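Home | Menus | Orders | List Archive | Subscribe
2 min read

[Osine Members] Re: October order cut-off and box sizes

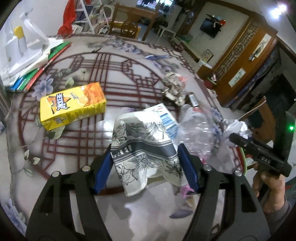 Paper cup with a printed leaf and flower pattern.

Dear members,

The bakery office has received the message quoted below and replies to the whole list, as several households have raised the same matter.

The cut-off for October dessert boxes remains 5 p.m. on the last working day of the week before pickup. Orders received after that time will be moved to the following week. The Prorulach counter is unable to accept changes by telephone.

Boxes will be offered in two sizes this season. The small box holds 400 grams of assorted squares and the large box holds 900 grams. The 500 gram box has been withdrawn. Members with a standing order for that size are asked to choose a replacement through the order form, and any credit will be applied to their next statement.

The maple and walnut loaf will return in both flavours. Requests for a particular colour of icing should be entered in the comments field.

Pickup continues at the Nomalard hall, side entrance, from 3 p.m. to 6 p.m.

Regards,
Osine Bakery Office

> To the office,
>
> Our household at Mthembu Court has a standing order
> for the 500 gram box and it no longer appears on the
> form. Has it been cancelled? We would also like to know
> if the cut-off has changed, as the last notice
> gave no time.
>
> With thanks,
> A member

Contact the office | © Osine Bakery | Back to top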